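I bought Skomora at nine dollars a share on the strength of a dream and half a podcast, and by lunch it was at eight.

My sister Agnes Bakke (she kept her married name, he kept the boat) had told me to put the money in a bond fund and go outside. Bond funds! I was forty-four, I had 1000 dollars from selling Dad's piano, and I wanted to be a person who said "my position" out loud in a checkout line.

So I bought, and then I sat refreshing the Pondine app until my thumb hurt. Pondine has this little bell that rings when your stock moves. I had set it to ring for anything, up or down, so it rang while I brushed my teeth and it rang twice at the dentist, and he asked if I needed to get that.

By June I was down to roughly half. Then a rumor went around that Cuvent was going to buy the whole company, and Skomora jumped so hard that the bell just kept going, one long ding, and I ran out to the driveway in my socks. I had 1117 dollars. I had made 117 dollars! I did a little dance by the recycling. I thought about which kind of people I would now be rude to.

I didn't sell, of course. I went in and made a sandwich and pictured 2000. When I came back Cuvent had denied everything, and the chart looked like somebody had kicked a ladder out from under it.
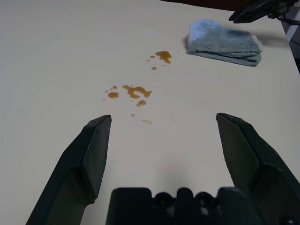 Agnes said on the phone that a denial was only a denial, and had I put in a stop order like she'd showed me at Easter. I had not. I told her I was thinking long term now.

She was quiet for a bit - I could hear her stirring something.

"What's it at?" she said.

"Four."

"And what does the company do, exactly?"

I looked at the phone, then out at the driveway. The bell rang. I told her I had to get that.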